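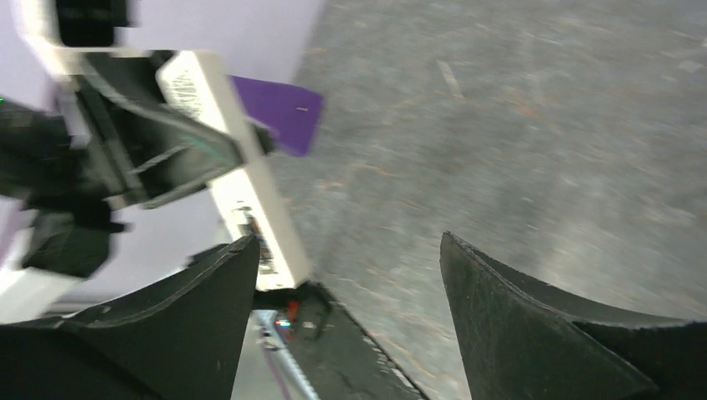

Bare concrete is what you get when the money runs out, Safta Chiriac told me, and no amount of talk about honest materials would change her mind.

Sneha Malhotra has heard this before. She fitted out the workroom at Florkameo, on the edge of Musstead, and the grey floor was her decision. It is mottled, lighter here and darker there, with faint orange-brown flecks that I took for rust. She calls them "warmth".

"People say it looks unfinished," she says. "I say, unfinished compared with what? They want grey vinyl printed to look like concrete. I had the concrete already."

That is a fair point, though it would be fairer if she hadn't also paid to have it sealed. The sealing cost 400 pounds, and the room is 84 square metres. When I ask how long it will last she says the firm, Csizmadia, told her 20 years. Did they put that in writing? "They said it quite firmly."

The walls are where we part company. I had expected white, and in certain corners white is what you might swear you were looking at, but there is a pale lavender to it. Malhotra tried four samples before settling. She says the colour stops a grey room feeling like a car park. I have been in car parks with lavender walls. They felt like car parks.

"You're judging it in November light," she says. "Come back in June."

I ask whether she chose the colour or had it left over from Biltorow, her last job, which was also on the purple side. She laughs for rather a long time and then says it was a bit of both.

The tabletop is the part she is proudest of, and I can't quite dismiss it. It is dark grey and marble-patterned, with thin veins in white and rust-brown that pick up the flecks in the floor. I suspected luck. She insists she carried a piece of it across the room on her knees, checking it against the concrete.

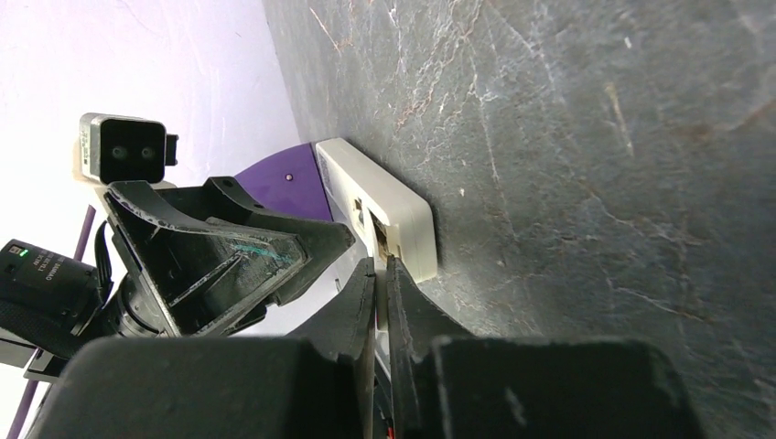
White casing and curved purple plate on the marble-patterned top.

"Everyone told me a busy surface would drive people mad," she says. "You put a small screw down and it's gone. Well, yes. So use a tray."

Do people use a tray?

"Some of them do."

I put it to her that a plain top would have done the same job without the tray. She thinks about this – she is good about thinking before she answers – and says plain tops show every scratch, and that she has never been asked back to a room to admire a plain top. I don't know that being asked back is the test. She says it is one of them.

As for Chiriac's complaint, Malhotra would like it known that the money did not run out. There was some left, and it went on the door.

Features > Interiors > Interviews
Latest Rooms Letters About us Contact
Filed under: Workrooms, Floors & surfaces, Colour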